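25th March

Emiko Sasaki says the trick to cutting oranges is a cold orange and a dry board. She has said this to me so many times that I've started to doubt both halves of it. I have cut warm oranges on a damp board and they came out as orange pieces, same as hers.

Anyway, today was oranges. The marble sheet went down first. I was against the marble sheet from the start. It is thin plastic with a stone pattern printed on it, and whoever wrote the label wants you to believe it turns any table into a real counter. It does not. It curls. I pressed the right side flat before lunch and it had its own ideas. It also shines so much at one end that I kept thinking juice had run there, and twice I went over with the cloth to wipe up a patch of light.

I'll give it this — with the metal ridges of the table under it, something had to go on top, and I would much sooner wipe plastic than dig pulp out of the grooves with a toothpick. I did that last June and once was enough.

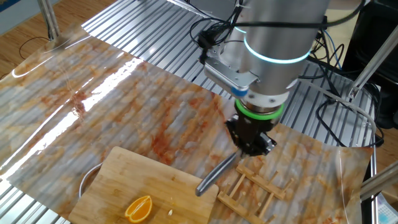 One wedge on the bamboo board, dish rack to the right.

The board is the part I trust. It's light bamboo with rounded corners, and plain. Emiko wants to replace it with one from Bornis that is supposed to resist stains, and I asked her what it's made of that oranges can't stain it. She didn't know. The leaflet didn't either. I told her I'd rather have a board that gets marked and admits it.

The rack I trust less. Clollo sells it as a dish rack and I suppose you could put a dish in it. Slats and pegs, pale wood, very nice to look at in the shop. I have yet to see it hold a soup plate without the plate leaning over like a drunk uncle. And wood next to wet fruit all day, I don't see that ending well. I gave it a rinse and a rub with a towel tonight and left it by the window. We'll see if it smells of orange tomorrow. My guess is yes.

The knife is a different argument. Emiko likes a wide blade for fruit. I think a wide blade is for cabbage. She says the weight does the work, and I say the weight does the work of squashing it. I went looking for proof in the cut pieces and have to write down that they looked juicy and fine, which proves nothing except that they were oranges.

She also has a theory about how you cut: halves first, then half-moons, then wedges, and never a wedge straight off the whole fruit. I asked why. Because it's neater. I asked neater for who. No reply to that one, just the look.

The wedges go in the clear plastic tub. I like the tub. You can see what's in it without lifting anything, and it makes a pile of wedges look like more than you'd get on a plate. Whether they keep as well in there as she claims is something I'll judge when I open the fridge in the morning.

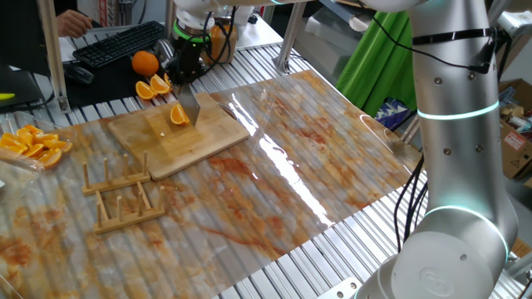

Later, after supper

Tried the marmalade idea with the leftover peel. Emiko got it from a Flerkanora recipe card that says 270 grams of sugar and "a patient hand." I don't know what a patient hand weighs. I put in the sugar, stirred, and got something that tastes of hot candy with a bitter bit at the back. She says it needs three days to settle. Everything she makes needs three days to settle, and by then we have either eaten it or forgotten what was wrong with it.

Clearing up took longer than cutting, as it always does. There were crumbs of something on the sheet near the pegs, little specks, and I never did work out if they were pith or pulp or just wood coming off the rack. If it's the rack I want my money back. 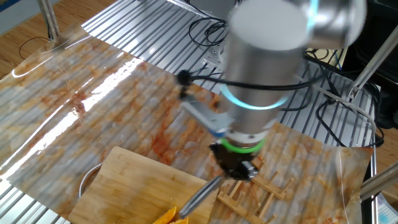 The steel bowl got washed last and put away upside down, against Emiko's wishes. She thinks water gets trapped under the rim. I think dust gets in the other way up. We have been having this one since we bought the Mizuno kettle and neither of us has moved an inch.

She wants to do lemons next. I said lemons are the same job with more stinging. Must remember to get a heavier cloth for under that sheet, or tape, or both, though I don't expect tape to hold it either.

Contact | © All entries remain with the author | Back to top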